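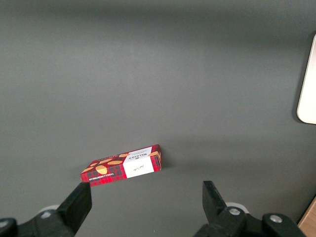

腕部相机视角:灰色台面上的Walkers酥饼纸盒,两指张开。

家里或小工作间想试几款夹爪,不必先买一堆标准试块,厨房柜子里的东西就够用。下面是我们在工作台上比较夹爪、腕部相机和控制器时记下的一些做法,按准备、摆放、试夹、记录的顺序写,有用的拿去用。

一、先选试夹的东西

扁的长方形纸盒最适合开头。饼干盒、茶包盒、意面盒都行,六个面平整,尺寸好量,压坏了也不心疼。印花多的盒子另有一个好处:相机画面里容易和台面分开,调曝光时看得出颜色有没有跑偏。红格子图案的酥饼盒我们用得最多,红色一旦发橙,就该去查白平衡。

盒子里装不装东西要写清楚。空盒的侧壁软,夹紧后会往里凹,夹爪位置读数看着到了,盒子其实已经变形。满盒硬一些,但里面的东西碎了会移动,重心跟着变。想要结果能对得上,就固定用一个盒子,开口用纸胶带封好,在底面写上编号和重量。

除了纸盒,再备一块干海绵、一把木勺、一个带盖的塑料调料瓶。玻璃瓶先不要上台。

二、台面

台面用哑光灰色的最省事。白色台面反光,自动曝光会把物体压暗;木纹台面好看,可是做边缘检测时纹路会混进来。没有灰色台面,可以铺一张灰色卡纸,四角用胶带贴平,胶带不要露在相机的工作范围里。

灯不要从正上方直打。把台灯转向墙面,让光反射回来,影子会淡很多。盒子旁边留一点淡影没有关系,有时还能帮着判断盒子有没有贴住台面。

每次开始前擦一遍。饼干屑和纸屑会卡到指尖下面,贴着台面合拢时能听到刮擦声。擦完等干了再放东西,湿台面会让纸盒底部粘住。

三、盒子怎么摆

正着摆当然容易夹,可是看不出几款夹爪的差别。我们的顺序是先横放,再竖放,最后斜放。斜放时盒子长边和夹爪的开合方向不平行也不垂直,指尖先碰到角,盒子会转。转得多少,和指面材料、合拢速度都有关系。

摆放位置用铅笔在卡纸上点两个点,对准盒子的两个角。铅笔点要小,画成粗线会被相机看到。如果直接用台面,可以剪一个L形的硬纸角规,摆好盒子后再拿走。

盒子平放时,要看的是夹爪能不能张到足够宽,把短边让进来。先拿尺子量短边,再量指尖内侧之间的开口。开口只比盒子宽一点点的,斜放那组可以跳过不做,在表里写“未试”,不要写“失败”。

四、两指夹爪的比较

手头比较过两款,Pluro和Zevard,都是两指。

Pluro的指面平,夹纸盒侧面接触面积大,合拢慢的时候盒子基本不转。缺点是指尖偏厚,木勺平放在台面上时不好伸到下面去。夹海绵要把力度调低,不然海绵压扁以后弹回来,会把夹爪的到位信号弄乱。

Zevard的指尖窄一些,拿木勺和调料瓶盖方便。夹纸盒时接触的地方小,侧壁会压出印子。贴一层薄硅胶片以后好很多,贴之前用酒精擦指面,贴完放一晚上再用。硅胶片别包过指尖前缘,包过去以后贴台面的高度要重新设。

两款都试过之后,常夹盒子的我们留了Pluro,常拿餐具的留Zevard。换夹爪时连接螺丝要对角拧,先都带上,再依次拧紧。拧完用手轻轻晃一下手指根部,有松动就重新来。螺丝头上画一道细记号线,下次看记号有没有错开,比每次上扳手快。

五、腕部相机

相机装在腕部,好处是跟着夹爪走,画面里总有指尖,左右偏了马上能发现。装的时候让两根手指都进到画面下部,中间留出物体的位置。手指占得太多,盒子就挤到上边去了;一根都看不到,对位又没有参照。

固定角度以后做一次检查:夹爪全开,看指尖;夹爪全合,再看一次。合拢后指尖如果跑出画面,就把相机往下压一点。检查完把支架螺丝锁住,线用扎带固定在手臂上,留出转腕的余量。余量不够,转到底时会把插头拽松,画面一闪一闪的,容易误以为是相机坏了。

广角镜头边缘会弯,看着台面边线是弧的不要紧,但不要用画面边上的位置量尺寸。要量就把盒子移到中间。

物体上的字在腕部相机里常常是倒的,盒子朝哪边放要提前定好。我们规定印有品名的一侧朝向夹爪,画面里字倒着也不管,只要每次一样就行。

镜头用擦眼镜的布擦,不要用厨房纸。

六、控制器

控制器试过Fourie和Wodex。Fourie的界面简单,速度和力度各一个滑块,适合第一次上手。Wodex可以存多组参数,给纸盒、海绵、木勺各存一组,切换时不用重新填,不过存之前要确认单位,两边软件显示的力度数值不能直接对照抄过去。

第一次合拢一律用最慢的速度,手放在急停旁边。看清指尖接触的位置以后再加快,一次加一档。每换一件东西,都从慢的那一档重新开始。

手臂下降的高度先用一叠便签纸来试,指尖碰到纸就停,再一张一张撤。这样比直接对着台面降放心。高度定好后写在纸条上,贴在控制器侧面。

七、记录

每款夹爪每种摆法夹2次算一轮,做完一轮再换摆法,不要夹一次换一次。我们这一批一共记了300次,表格只有几栏:编号、夹爪、物品、摆法、是否夹起、有没有转、有没有压痕。栏目多了没人愿意填。

“夹起”的标准要先定。我们按离开台面并停住,数到五没有滑落来算。掉下来的,写清是一碰就推走,还是提起后滑掉,这两种的改法不一样。推走多半是位置没对正,滑掉先看指面脏不脏,再看力度。

纸盒用久了棱会变软,前后成绩就不好比了。棱角能用手指轻易按下去时换新的,旧盒拆平了垫桌脚。

八、收尾

断电前把夹爪张开,空着停好。夹着东西断电,有的型号会松开,有的会一直咬住,两种都麻烦。

指面上的硅胶片用温水布擦,不要泡。纸盒收进带盖的箱子里防潮,受潮的盒子会发软,重量也有变化。试过夹爪的食品不要再吃,盒子外面写上“试验用”,免得被人顺手拆开。

7月24日,星期二,补一条:Zevard换硅胶片以后,前面那张高度纸条要作废重写。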